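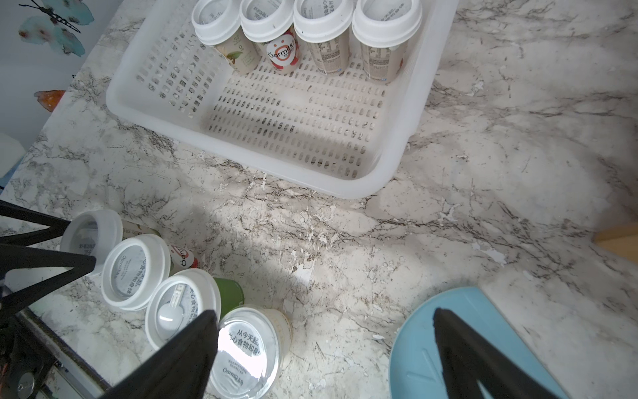 Una noche en Ibarra: cocina de brasas, vino en jarra y un postre que nos hizo callar

Boletín de los socios, sección «Salir a cenar»

Mi mujer y yo salimos a cenar fuera el último viernes de cada mes. Es una costumbre que tenemos desde que vivimos en Anddale y que hemos defendido contra la lluvia, los resfriados y las visitas de la familia. Esta vez nos tocó elegir a nosotros para todo el grupo de la lectura, y después de mucha discusión reservamos mesa en Ibarra, el restaurante nuevo que está detrás del mercado cubierto, en la calle que baja al río.
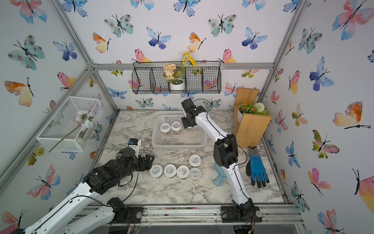 Por Dorin Crăciun
31/07/2018

Debo decir primero que llegamos tarde. El autobús de Hunwood hace ahora un desvío por las obras del puente y nadie del grupo lo sabía, de modo que entramos con media hora de retraso y bastante vergüenza. La señora de la entrada nos recibió muy amable, nos guardó los paraguas y nos llevó a la mesa larga, que está junto a la ventana. Nos trajeron pan caliente con mantequilla ahumada antes de que pudiéramos pedir disculpas por segunda vez.

La carta es corta y eso me gusta. Hay cuatro entrantes, otros tantos platos principales y dos postres, y todo cambia con la temporada. El cocinero, Emiliano Palacios, trabajó muchos años en un hotel de la costa y abrió este local en abril con su hermana, que se ocupa de la sala y de los vinos. La cocina se ve desde casi todas las mesas, y en ella hay una parrilla de brasas por la que pasan casi todos los platos, incluso la lechuga.

Sí, la lechuga. Yo también desconfié. La cortan por la mitad, la dejan muy poco tiempo sobre el fuego y la sirven con anchoas y una salsa de almendras. Queda tostada por fuera y fresca por dentro, y me parece que fue el plato del que más se habló durante la noche. Los pimientos rellenos de bacalao también estaban buenos, aunque para mi gusto les sobraba sal. Mi mujer no está de acuerdo y me pide que lo escriba, así que lo escribo.

De segundo, la mayoría pidió el cordero, que cocinan despacio durante la tarde y terminan en la parrilla delante del cliente. Se separa del hueso con la cuchara. Lo acompañan con unas patatas pequeñas, aplastadas con la mano y fritas en la grasa del mismo cordero. Yo pedí la trucha, porque en mi país la comíamos en verano al lado del lago y siempre quiero comparar. La de Ibarra no es como aquella, pero la piel estaba crujiente y el pescado jugoso, y la dejé en las espinas. 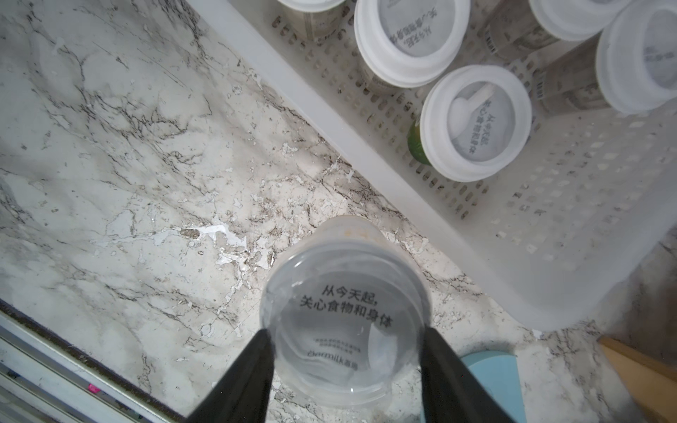
El vino de la casa se sirve en jarra y viene de una bodega pequeña que se llama Beteo. Es un tinto joven, un poco fresco de temperatura, y va muy bien con las brasas. Quien prefiera una botella tiene donde escoger, y la hermana del cocinero aconseja con paciencia y sin empujar hacia lo más caro. Para los que tenían que conducir hay una limonada con romero hecha en el local, menos dulce de lo que se espera.

Lo que menos nos convenció fue el ruido. El techo es alto, el suelo es de piedra y, cuando se llena la sala, hay que levantar la voz para hablar con la persona de enfrente. Caben 40 clientes y esa noche creo que no faltaba ninguno. Si alguien del grupo oye mal, recomiendo pedir la mesa del rincón, al fondo, o ir un día entre semana. También esperamos bastante entre el primer plato y el segundo, aunque a los que venimos a conversar esto nos molesta poco.

Y llego al postre. Es una tarta de queso que asan en el horno hasta que la parte de arriba está casi negra, y la sirven templada con unas cerezas en aguardiente. Cuando llegó a la mesa estábamos discutiendo todos a la vez sobre la novela del mes, y durante unos minutos no habló ninguno. El otro postre, un helado de leche de oveja, lo probé del plato de mi vecina y merece la misma visita.

El precio me pareció justo para lo que se come. Al mediodía tienen un menú más barato que todavía no conozco. Cierran los domingos por la noche y conviene reservar por teléfono, ya que no contestan siempre a los correos.

La próxima cena del grupo la organiza la mesa de los jueves. Quien quiera venir puede apuntarse en la hoja que está colgada en la entrada de la biblioteca, y por favor, que mire antes el horario del autobús.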